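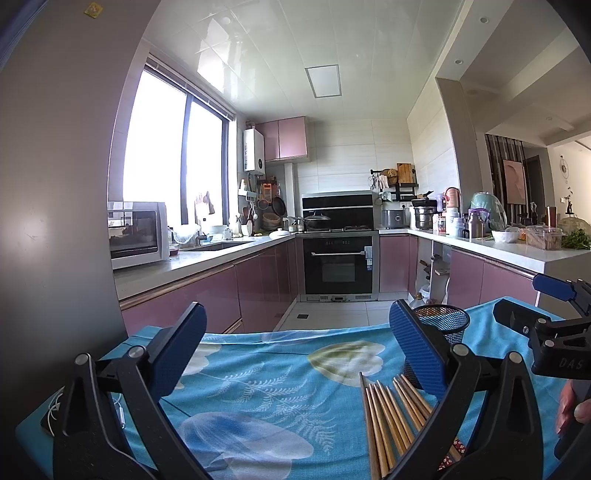

Can a machine do kitchen chores yet?

tinribs
Putting chopsticks back in a mesh pot. Easy for us, but I say no machine will do it in my kitchen this decade.

Elżbieta Marciniak
Disagree. They're thin and they roll, but that's a matter of practice - give it 700 goes and see.

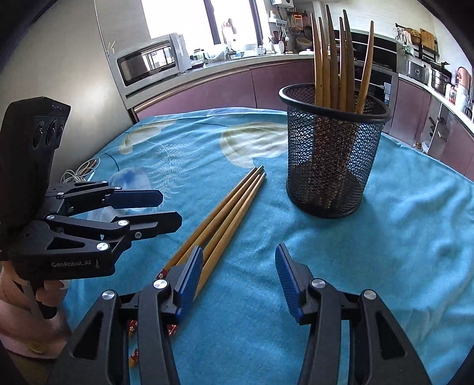
Picking up one stick without dragging the others is the hard bit. Dropping it in is fine.

notum14
We tried an arm at Trevbridge in September. Good with boxes, hopeless with cutlery.

tinribs
So, no then.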